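Call for Participants: Overground Walking and Running Economy in Adults Aged 50 to 74

Study reference: Punelum
Location: Clesham athletics ground and Manole Building, Wasatstead
Status: open to enrollment
Lead investigator: Lenuța Lazăr

Summary

We are recruiting adults aged 50 to 74 for a study of how much energy people use when they walk and run at steady speeds on an outdoor track, compared with a treadmill set to the same speeds. The target sample is 92 participants. Each participant attends four sessions over a period of five to seven weeks. Enrollment stays open until the sample is complete or until the end of September, whichever comes first.

Background

Most published values for the energy cost of walking and running come from treadmill tests on young adults. Those values are then used to set training loads, to estimate calorie use, and to plan rehabilitation for people who are much older and who do most of their exercise outdoors. The size of the error is not well described. Air resistance, small changes in pace, and surface stiffness all affect the result, and their combined effect in older adults has been measured in only a few small samples.

Punelum is designed to give paired measurements, indoors and outdoors, from the same people at the same speeds. A secondary aim is to find out how repeatable the outdoor measurement is when the same person returns on a different date.

What participation involves

Session 1 – Screening and familiarization (90 minutes, Manole Building). You will complete a health history form and have your height, body mass, resting blood pressure and a resting 12-lead electrocardiogram recorded. You will then practice walking on the treadmill while wearing the breathing mask. If you intend to do the running stages, you will practice those as well. No data from the practice stages are used in the analysis.

Session 2 – Treadmill test (75 minutes, Manole Building). You will walk at three speeds for six minutes each, with four minutes of seated rest between stages. Participants in the running group will then complete two running stages of the same length. Oxygen uptake and carbon dioxide output are measured throughout with a portable analyzer worn on the back. A finger-prick blood sample is taken at rest and after the final stage to measure lactate.

Sessions 3 and 4 – Track tests (90 minutes each, Clesham). The same stages are repeated outdoors. Pace is controlled by an audio signal delivered through a small earpiece, and you will be asked to stay in the assigned lane for the whole of each stage. The two track sessions are separated by at least seven days.

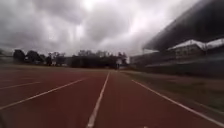 Running track with marked lanes, under overcast skies.

Track sessions are booked for the morning, with start times between 8:00 a.m. and 11:00 a.m. Wind speed, air temperature and humidity are logged at the side of the track. A session goes ahead in light rain. It is postponed if mean wind speed exceeds 4 meters per second, if there is standing water in the assigned lane, or if lightning is forecast. Participants are notified of a postponement by text message no later than 7:00 a.m. on the day. A postponed session is rebooked within the original seven-week window where possible.

Who can take part

You may be eligible if you:
are between 50 and 74 years old at the time of screening
can walk continuously for 30 minutes without assistance
have had a stable body mass (within 3 kg) for the past three months
are able to attend all four sessions

For the running group, you must also have run at least once a week for the past six months. No minimum speed or distance applies. Walkers who do not run are needed in equal numbers, and the two groups are filled separately.

You cannot take part if you:
have had a heart attack, stroke or heart surgery at any time
have been told by a physician not to exercise
take beta blockers or other medication that limits heart rate
have had a joint replacement in the lower limb within the past two years
have a current injury that changes the way you walk
are currently enrolled in another study that involves exercise or a drug treatment

Controlled high blood pressure, type 2 diabetes managed without insulin, and well-controlled asthma do not exclude you. These conditions are reviewed case by case at screening, and we may ask for a letter from your physician.

Preparation

Do not eat for three hours before sessions 2, 3 and 4. Water is permitted. Avoid caffeine from midnight, and avoid alcohol and hard exercise for 24 hours beforehand. Wear the same shoes to every session. Shoes with metal spikes or a carbon plate are not permitted. Bring a second layer for the track sessions, as the rest periods are taken outdoors.

Participants with facial hair should note that the mask must form a seal against the skin. A short beard is usually acceptable. The fit is checked at session 1, and a person for whom a seal cannot be obtained will be withdrawn at that point and paid for the session.

Risks and discomfort

The exercise is submaximal and is comparable in effort to a brisk walk or an easy run. Possible effects include muscle soreness, temporary shortness of breath, and mild discomfort from the mask. The finger-prick may leave a small bruise. As with any exercise there is a very small risk of a cardiac event. A staff member trained in advanced life support attends every session, and a defibrillator is kept at both sites.

Payment

Participants receive $160 on completion of all four sessions. Those who withdraw early are paid $40 for each session attended. Parking at both sites is free. Public transit fares are refunded on presentation of a receipt or a card statement. Payment is made by bank transfer or prepaid card within 15 working days of the final session.

Participants may also request a one-page report of their own results, including oxygen uptake at each speed. The report is not a medical assessment. If the screening electrocardiogram shows a finding that needs follow-up, you will be informed and, with your consent, a copy will be sent to your physician.

Data handling

Your name and contact details are stored separately from your test results, which are held under a numeric code. Identifiable records are kept for five years after the study closes and then destroyed. Coded results may be shared with other research groups on request. You may withdraw at any time without giving a reason. Data already collected can be removed up to the point at which the analysis file is locked, and you will be told that date in your consent form.

How to apply

Applications are made by telephone or in person at the front desk of the Manole Building, Wasatstead. Ask for extension 3970 and quote the study name, Punelum. The line is staffed from 9:00 a.m. to 4:00 p.m. Outside those hours, leave your name, a daytime number, your age, and whether you are applying for the walking or the running group.

A member of the team will return your call within three working days and go through a ten-minute eligibility check. If you pass, the full information sheet and consent form will be mailed to you. Please allow at least 48 hours to read both before booking session 1. Nothing needs to be signed in advance – consent is taken in person at the screening visit, after you have had the chance to ask questions.

Questions about the test procedures should be directed to Lenuța Lazăr, Room 197, at the same address. Applicants who are not selected because a group is full will be placed on a reserve list and contacted if a place becomes available.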